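6 min read

My sister had been at me for months to get out of the house on a Wednesday, and when the open day notice for Arkitz went up on the board at the library I finally ran out of excuses. I'd driven past the building plenty of times on my way to the tip and always taken it for a tile showroom. It's a robotics workshop, as I now know, and has been since before the roundabout went in. So I packed a thermos, picked up my neighbour's boy (sixteen, mad about anything with a plug on it) and off we went a little after nine.

Parking was on the grass and fairly soft after the rain, so if they do it again next September, wear boots. There was a sausage sizzle out the front, a table of name stickers, and a very cheerful girl who gave us each a lanyard and told us which doors not to open. I'd say the crowd was half families and half people in work shirts who'd come from the packing sheds to see whether they should be worried about their jobs. I got talking to two of them in the queue and they were good company all morning.

Our guide was Elvira Tello, who looks after the testing side, and I warmed to her straight away, because the first thing she did was ask us to put up our hands if we'd come hoping to see a robot fold washing. Nearly every hand went up, mine included! She laughed and said we'd see one have a go before lunch, and that we were to be kind about it.

We started in the big room, where they have a trolley called Usuga that carries tubs from one end of a shop floor to the other. It's built for loads of 500 kilos, though on the day it was carrying a stack of chairs and a small child's jumper that had been left behind by the group ahead. I have to say it was very good. It went around us politely, it stopped when the neighbour's boy stuck his foot out (I had words with him), and it parked itself without any fuss. One of the shed fellows said they'd had something similar at his work for a couple of years and he'd stopped noticing it, and I suppose there's no higher praise for a machine.

Then came the part I'd been looking forward to, which was hands. Down the corridor there's a row of smaller rooms, plain as you like, each with a table and a pair of robot arms and somebody sitting or standing nearby keeping an eye on things. Elvira said this was where most of the hours go. Carrying is nearly a solved problem, in her words, and tidying is not. You or I can clear a kitchen bench while talking on the phone, and we never give a thought to how many little decisions are in it: which thing to pick up first, which end to pick it up by, whether it'll go in lengthways, what to do when it rolls.

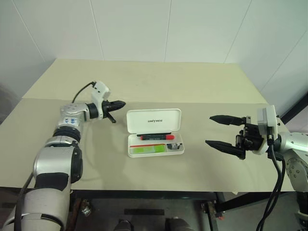
She told us that putting small things away in a case with compartments is about as hard a chore as they set, harder than it sounds by a long way. A marker pen is round and wants to travel. Anything thin and flat gives the fingers next to nothing to hold. And then there's the lid, which needs one arm to mind it while the other does the work, and the two arms have to keep out of each other's road. I thought of my own sewing box, and of how my late husband could never get the lid down on it either, so I felt a good deal of sympathy.

The neighbour's boy wanted to know how many goes it takes to learn something like that. Elvira said the team had logged 1,105 attempts at their packing jobs since the winter, and that the trouble comes when you change something. Swap the pen for a fatter one, or turn the box a bit on the table, and a machine that was doing beautifully can be all at sea again. She said people at home change everything all the time without meaning to, and that's why a factory gets its robots decades before a kitchen does. A shop floor can be arranged to suit the machine. My kitchen can't be arranged to suit me.

I asked about speed, because I'm impatient. She was very frank. On a good run, their best arm takes 245 seconds to put away a drawerful of cutlery, and she'd timed her own mother at well under a minute. One of the shed men said he'd be sacked at that pace, and everyone laughed, but then Elvira made a fair point, that it can go on doing it at three in the morning when you're asleep, and you don't much care about the pace then. I've been turning that over since. I think I'd care about the noise.

The washing, since I know you'll ask. The machine for that is called Andska, and it had a tea towel to deal with. It got hold of a corner, and it found a second corner after a good deal of patting about, and what it laid down in the end was closer to a parcel than a fold. We all clapped anyway. Second try was better. I've certainly had worse from my own children.

Lunch was sausages and a very decent potato salad, and afterwards a short talk from a man at Breltomance, the firm that buys some of the arms for sorting returned parcels. He'd come in a tie, poor thing, in that heat. He talked for 10 minutes and said more or less what I'd already gathered: the lifting and the carrying are done by machine, the picking over is still done by people, and he has no plans to change that soon. They'd tried. The arms did well with boxes and badly with anything in a soft bag. The two shed fellows looked easier after that and went back for seconds.

So, can they do the chores yet? If your chore is taking a tub from here to there, yes, and well. If it's putting the odds and ends back in their box, then they can do it some of the time, slowly, with a person close by. I wouldn't hand over my kitchen. I'd happily hand over the ironing the minute they can manage it, and I told Elvira so and wrote my phone number on her clipboard.

The boy has asked whether they take work experience students and they do, two at a time in the school holidays, with the forms at the front desk. He's filled his in already. We got bogged on the way out and it took both of the shed fellows and a plank to shift us.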